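The Trindis Lidded Storage Box, Medium

4 minute read

A home for all the small things that drift about the house, from our Raltton workshop range

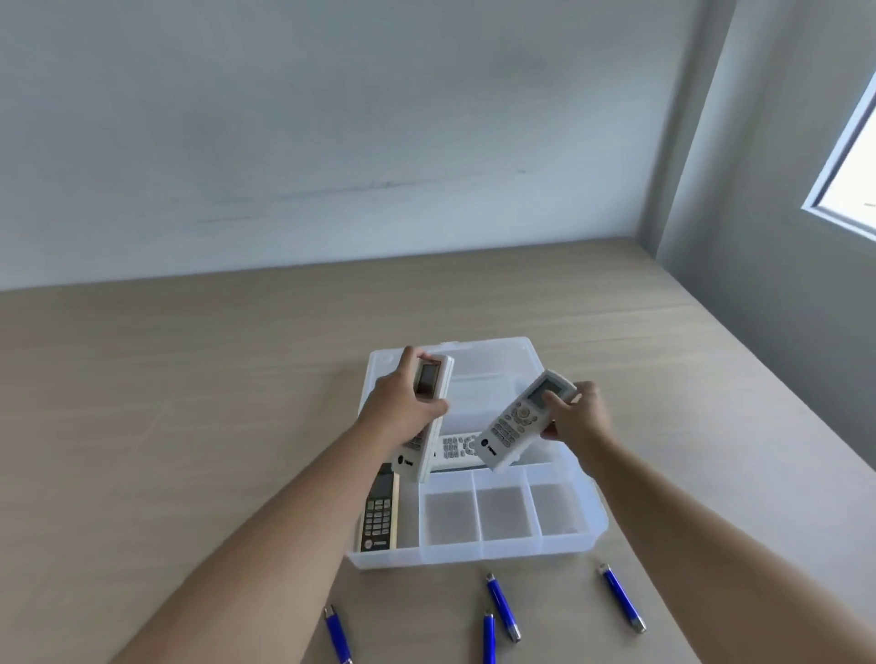
Why we keep coming back to this box

We have sold a good many boxes over the years at Dissanayake, and if you have ever rung the shop you will know that Ghada Najjar can talk about them for as long as your tea stays warm. The Trindis is the one she sends people home with most often. It is a plain thing, a see-through box with a lift-off lid, and it sits happily on a shelf, in a cupboard or under the telly, wherever your odds and ends tend to gather.

Most of us have a drawer that will not quite shut. Ours at home had three sets of fairy lights in it, a bicycle pump, takeaway menus from a place that closed years ago and the instructions for a kettle we gave to my sister. The Trindis won't sort all that out for you, I'm afraid, but it does give you a place to put what's left once you have had a good clear-out (and October, with the evenings drawing in, is a lovely time for one).

What people put in it

Sewing things are the favourite, by a long way. Then it's batteries and light bulbs, children's crayons, seed packets over the winter, and plasters and cough sweets for the bathroom cabinet. Flynn Merrick, who looks after our packing bench, keeps his fishing floats in one and his sandwiches in another, and swears he has only mixed them up once!

Remote controls for things you only use in one season do well in it too. Take the batteries out before you put them away for the winter and pop them in a little bag alongside, so that you aren't hunting about on the first hot day of the year.

The details

Order code: 2261
Range: Trindis
Size: medium
Lid: lift-off, included
Sold: singly, or in a set of 5
Stacking: up to 9 high when empty, but please keep full ones to a sensible height

Looking after it

Warm water, a drop of washing-up liquid and a soft cloth will do nicely. Please don't use a scouring pad, as it leaves fine scratches that catch the dust, and keep the box out of the dishwasher and away from radiators. If a sticky label has left its mark, rub in a little cooking oil, leave it while you have a biscuit, and wipe it away. Let the box dry fully before the lid goes back on, especially if you are storing paper or fabric.

Delivery and returns

We post from Funport every working morning, and orders placed before noon usually go out the same day. Sets travel nested together in one carton with the lids packed flat beside them, so do check the bottom of the carton before you recycle it.

If the box isn't right for your shelf, send it back to us unused within 98 days and we'll swap it for another size or return your money, whichever you prefer. Pop a note in with your order code and your name. Ghada opens the returns herself and she does like a note.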